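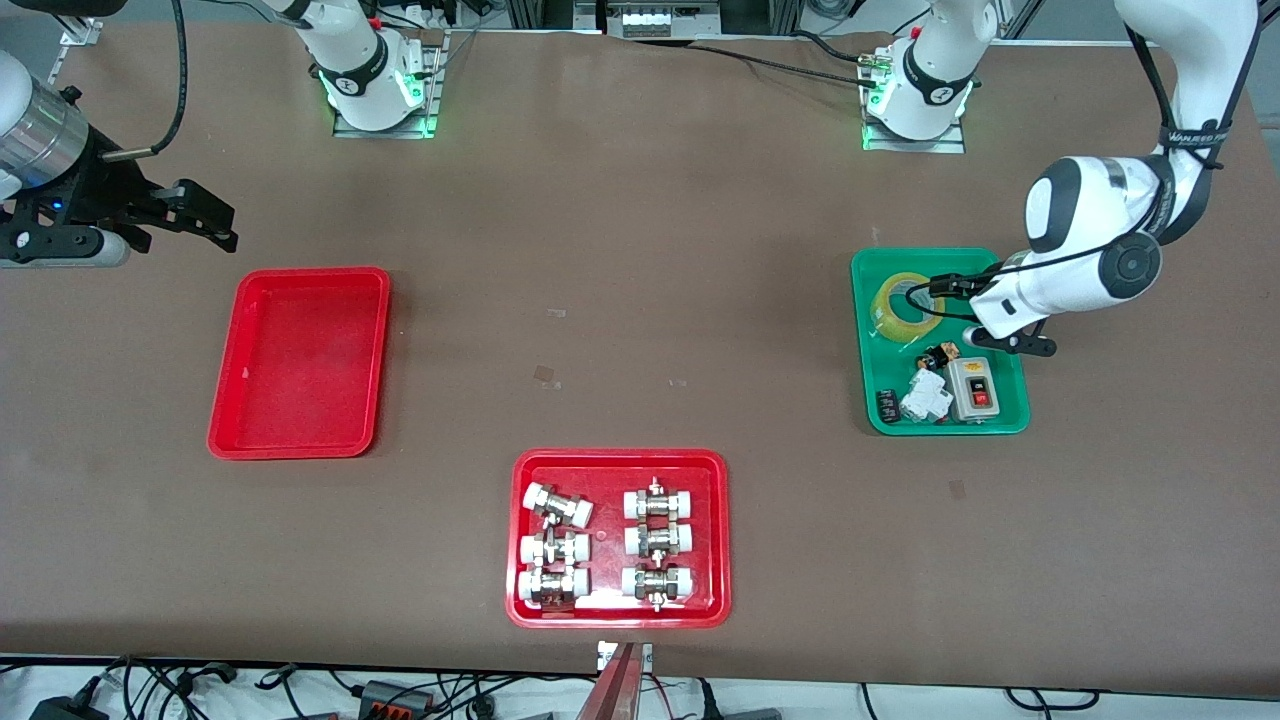
How do I sort a mixed tray of parts before packing?

Take out one kind of part at a time, give each kind its own tray, and leave everything else in the mixed tray until that kind is finished.

Section 4. Sorting and laying out valve fittings

This section covers fittings with plastic end caps and a metal body. Loose screws and washers are covered in Section 6. If your order came from the Plostby warehouse, check the packing list first, as the fittings may already be bagged by size.

Before you start

Clear the table and wipe it down. You will need one mixed tray as delivered, at least two flat trays with a raised rim, and the Jinthorpe order sheet. Tape and other packing supplies may stay in the mixed tray while you work.

Use trays of one color for sorted parts and a different color for mixed parts. Red for sorted and green for mixed is the usual choice, but any two colors will do if everyone at the table knows which is which.

Setting up the trays

1. Place the mixed tray on one side of the table, with its long side facing you.
2. Place the first sorting tray near the front edge.
3. Place a second, empty sorting tray next to it. Leave a hand's width between trays.
4. Check the bottom of each empty tray. Light scuffs are fine. Replace a tray that is cracked or has a broken rim.

Laying out the fittings

5. Lift each fitting by its metal body. Do not pull on the lever or stem.
6. Check that both end caps are on. Put any fitting with a missing cap aside for recapping.
7. Lay the fitting on its side in the sorting tray, caps to the left and right.
8. Work from the back of the tray to the front. When the first column is full, start a second one beside it.
9. Straighten any fitting that has tilted, so that the caps do not catch on each other when the tray is lifted.

Note: Two columns of three suit the standard tray. Larger fittings may need a single column.

Caution: Do not stack fittings on top of each other. The stems can mark the plating and bend under weight. A loaded tray must not weigh more than 60 ounces.

Finishing the tray

10. Compare the tray with the order sheet and initial the line.
11. Slide the full tray to the back of the table and bring the empty one forward.
12. When all the fittings are out, sort what is left in the mixed tray the same way.
13. Return tape and other supplies to the Etov cabinet.

Note: Sheets are printed in pads of 100. Ask Princess Rivera for a new pad before the old one runs out. Trays with cracks go to Ademir Mendonça, who sends the replacement order on Wednesday.

If the count does not match

Look under the larger items in the mixed tray first, then go through the fittings set aside in step 6. If you are still short, write the difference on the order sheet and leave the tray open. Do not make up the number from another order.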